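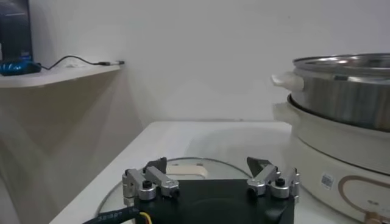
Oskari Juntunen will tell you, before you have your coat off, that a gripper should be judged by the most boring thing it can pick up twice in a row. He said it to me at the door in Fernilbridge, he said it again over coffee, and by the end of the afternoon I had come around to seeing it his way.

I had gone up to watch a comparison of two sets of fingertips, the Estora and the Indomer, both fitted to the same parallel gripper and both made to do the same kitchen chores. It sounds like a small thing to drive all that way for, and I suppose it is, but I have been writing about robot hands long enough to know that the small things are where the arguments get good (and where the coffee gets cold).

The glass pot lid was the chore I kept coming back to. You and I lift a lid by its knob without giving it a thought. A gripper with two fingers has to come down over that little cream handle with the pads open wide on either side, and the camera at the wrist has to find its bearings while looking straight at a big round of clear glass, with reflections sliding over it and the table showing through. Put a shiny steel hot pot next to the lid and there is even more glare to sort out.

The plan was 15 tries with each set of pads, with the lid moved a little between tries. The Estora pads are the stiffer of the two, and when they met the handle squarely they held it beautifully. When they met it at a slant, the lid swung like a shop sign, and I caught myself reaching out a hand to save it! The Indomer pads give a bit as they close. They dropped fewer lids, and they were kinder to my nerves, but they also let the lid sag on the way across to the pot, so that setting it down neatly took more fussing.

Then there is the matter of price. Fernilbridge paid $480 for the Indomer set and a good deal less for the Estora, and the Babalola controller that runs the whole arm cost them 3,000, so the fingertips are hardly the big line on the bill. Oskari still winced when he told me.

What surprised me most was how much the controller mattered. With the closing speed turned down, the stiff pads behaved almost as gently as the soft ones, and nine of their next ten lifts went up level. He plans to run the whole set over again at the slower speed, then start on saucepans in May.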